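In defence of the one cup and the one plate

By Iara Toledo

16/12/2022

My mother kept 130 pieces of crockery in a house where five people lived. I know the figure because my sister and I wrapped every one of them in newspaper last November, when the old place was finally sold, and because somewhere past the gravy boats we began writing the total on the lid of a box to keep our spirits up. There were dinner plates with a gold line that could never go in the dishwasher. There were soup bowls with ears. There was a fondue set, bought in a hopeful year, with its forks still held together by the shop's elastic band (which fell to crumbs when I touched it, poor thing).

I loved that cupboard. I want to say so before I go any further, or my sister will ring me up. But I came home from the packing with a sore back and a firm opinion, and the opinion is that most of us would eat better, and certainly wash up better, if we kept far less on the shelf and used what we kept every single day.

I live alone now, in a flat above what used to be the Lasmont bakery, and I can tell you that a cupboard full of plates is an invitation to use them all. You have toast on one. You have an apple on another. By the evening there's a leaning stack beside the sink and you go to bed pretending you haven't seen it. When I cut my own shelf down to a handful of things, I found I rinsed the plate after breakfast without thinking about it, for the very dull reason that I'd be wanting it again at lunch.

People tell me this sounds bleak. A friend who came to supper looked into my cupboard and asked, quite kindly, whether everything was all right. I think she had in mind a prison tray or a student kitchen. But there is a great deal of pleasure in a plain thing with a bit of room about it, and I do believe we've forgotten how to look at our crockery at all, we see so much of it at once. A cream plate is a lovely object. So is a blue cup. Put the one on the other and you have something I'd happily look at over a long breakfast.

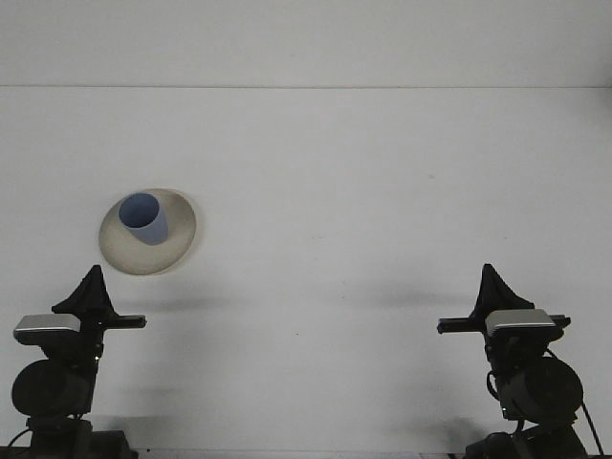

A light blue cup on a cream plate, with plenty of white table to spare.

I'm fond of that particular pairing, the cool colour against the warm one, and I'm fonder still of a cup with no handle. My aunt thinks a handleless cup is only half finished. To me it's the friendliest shape there is, as you have to put your whole hand round it, and children and people with stiff fingers often get on with it very well. It's no good for scalding tea, I'll grant her that. For water, milk, juice, or the last of the soup when you can't be bothered with a bowl, I'd choose it over anything my mother owned.

Then there is the rim. I could bore you for an hour on rims. A plate with a proper raised lip forgives you nearly everything: the runaway peas, the gravy, the cup you set down in a hurry with a drip still running down its side. The fashion for flat slabs of slate passed me by entirely, I'm glad to say, though I was once served a poached egg on one at a restaurant called Godoy and spent the meal herding it with my knife.

I do know the case against me. What happens when company comes? My answer is that company comes to my table less often than the cupboard would have you believe, and when it does the neighbours lend. I've carried 2 borrowed plates down the stairs and back up again and had a good chat at both ends of the journey. And I'm not asking anyone to throw out what their grandmother left them. Keep the gold line. Only get it down and eat your beans off it, chips and scratches and all, and if you find you never do, let somebody else have the chance.

Most of my mother's things went to the charity shop on Norkel Street. The fondue set went to my sister, who swears she'll use it at New Year. I kept one dinner plate and one small cup, and they're on the draining rack as I write, waiting for supper.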